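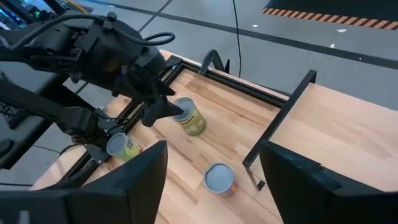
Comell Grasp Planner is a software package for two-armed workstations handling small packaged goods. It takes the views from cameras mounted at the wrists, proposes a grasp for each item within reach and passes a timed path to the arm controller. Cylindrical items are treated as a class of their own. A can standing upright, such as the one with the green label, may be approached at a downward angle with the finger tips close to the rim, while a tilted can is given a separate set of candidate grasps. Fixed parts of the station, including rails, brackets and open metal frames, are entered once as keep-out volumes and are respected by both arms.

Main functions
Shared workspace planning for two arms, with priority set by the operator
Replanning during approach – the path is revised if an item moves before the fingers close
Grasp library with 69 stored shapes, which may be extended by the user
Replay tool for reviewing any recorded attempt step by step

Control and timing
Paths are updated every 20 milliseconds. The planner holds up to 9 candidate grasps per item and discards those that would bring one gripper into the space reserved for the other.

Licensing
The standard licence covers 3 workstations at a single site. The Findenum calibration module is supplied separately and is required where wrist cameras are fitted. Installation and training are provided by Aranda in Staltaria. Requests for a trial licence should state the arm model, the gripper type and the controller version in use.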